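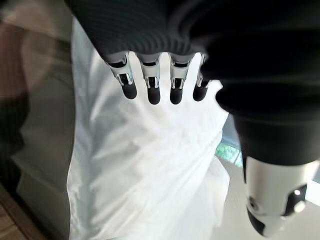 4.2 Recording a Baseline Session with the Covered Hand

This section applies to the Pellcombe protocol, in which grasp results from a hand wearing a knit cover are compared with results from the same hand uncovered. Complete Section 4.1 before proceeding.

1. Fit the cover over the back of the hand and the base of the thumb. The lower rim must lie above the finger joints on all four fingers.

2. Open and close the hand 3 times at low speed. Stop if the knit is drawn into a linkage.

CAUTION: Keep your own fingers clear of the joint housings whenever the hand is powered.

3. Check the wrist camera view in the Bozsik console. All fingertips and the thumb tip must be visible with the hand open.

4. Enter the session number and the cover condition (C for covered, U for uncovered). The condition cannot be edited after recording begins.

5. Record 50 grasp attempts on the sheet material. Return the hand to the open position between attempts.

6. Mark each attempt as held, slipped or void. An attempt is void if the operator intervened.

Note: In the January series, 1217 attempts were retained for analysis after void attempts were removed. Sessions with fewer than 40 valid attempts were repeated in full. The same rule applies to all new sessions.

7. Save the session and send the log to Orathai Limsakul at the Plutport laboratory. Requests to depart from this procedure should be addressed to Prasert Kamolrat before recording.

For removal and washing of the cover, see Section 4.3.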